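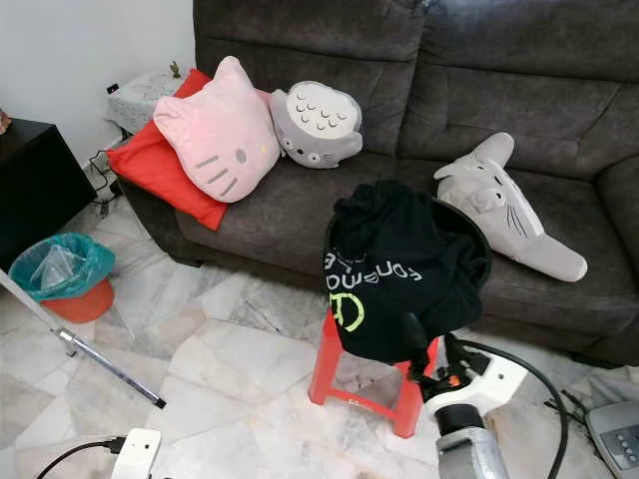 Washing on the red stool, arm at the ready. Totoro has the good seat.

My mum has one question about robots and she's had it for as long as I've been writing this newsletter: can it do the washing yet? She doesn't care about backflips. She wants to know when she can stop pairing socks. A fair few of you wrote in after the September issue asking more or less the same thing (with some strong feelings about fitted sheets, thank you, I read every one), so I've spent the past while pestering people who work on this stuff.

The short version is that it depends how fussy you are and how long you've got.

Let me start with the garment on the stool, the black one with the white lettering. You or I would pick that up on the way past without breaking off our conversation. Now try to think about it the way a machine has to. Which bit is the edge? Is that fold a sleeve or a hem or just a lump? The lettering is upside down from where the camera sits, and there's something round underneath it that's dark as well. Black cloth on a black thing is a rotten combination, and every house I've ever lived in is full of it. I own one laundry basket and I've put my hand in it looking for a black T-shirt and come out with a bath mat.

Till Ruppert, who has been building grippers at Laing for longer than he likes to say, told me that cloth is the job he gives new starters when they're feeling confident. "A mug is the same mug every time," he said. "A jumper is a new object whenever you put it down." I've been repeating that to anybody who'll stand still.

And then there's the rest of the room! Most of the warehouse robots I've seen live on a floor painted with lines, where everything arrives in the same box from the same direction. A lounge room has cushions, cables along the skirting, a bin parked wherever the bin ended up, shiny tiles that throw the light back at you. Soft toys too, if you've got kids, or if you're me. None of that is hard for a person. We don't even notice we're stepping round it.

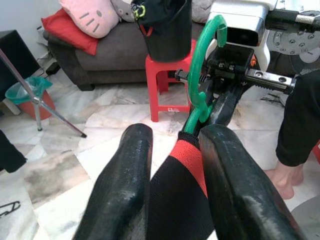 The black sock with the red band, between the fingers. Green clip just above.

I have a soft spot for the sock. It's small, it's floppy, and the red band gives you a fighting chance of telling which way up it is, which is more than I can say for most of mine. The fingers on this one are glossy black pads, rounded off, and I kept looking at how scuffed they are. You'd expect that of a good pair of kitchen tongs as well.

Holding a sock is one thing, though. What you want at home is the whole chain – find it, lift it out, leave the other one behind, get it over to the clip or the drawer, let go at the right moment, go back for the next. Till reckons each link on its own is in decent shape these days. String them together and the little misses pile up. On his own bench the best run so far has been 72 socks before a person had to step in, and he was very pleased about it, and then the next run stopped after five. He was less keen to talk about that one, but he did tell me, so full marks.

Compare that with the shop floor. I went out to Gutetti's packing shed at Fustbridge, where they've had a machine putting folded tea towels into cartons for a good while now. It did 1155 cartons the shift I was there. It never got bored and it never asked me how my drive was. But have a look at what it's being handed: flat towels, all one size, already folded by people at the other end of the shed. I asked the line supervisor if she'd trust it with a basket straight from the dryer and she laughed so hard she had to put her cuppa down.

So that's where I've landed for now. If the work comes in the same shape over and over, yes, machines can do it, and they've been doing it for ages. If it comes in a heap on a stool, we're at the stage where it can be done slowly, on a good day, with somebody close by to lend a hand. I timed myself emptying our own clothes horse for the sake of fairness and it took 20 minutes, including a sit-down and one argument about whose singlet was whose. I'd happily let a robot take three hours over it while I'm at work, mind you. Slow doesn't bother me. Finding my good jumper in the bin would.

Mum's verdict, when I rang her with all this, was that she'd take one that only did socks.

Next month I'm off to see the people at Hostell, who have been working on dishwashers (loading, the bit that causes fights). If you've got a question you want me to put to them, hit reply. I already have a list about wine glasses and another about where the big wooden spoon is meant to go. And if your household has found a humane way of dealing with doona covers, by machine or otherwise, please write in, I'm desperate.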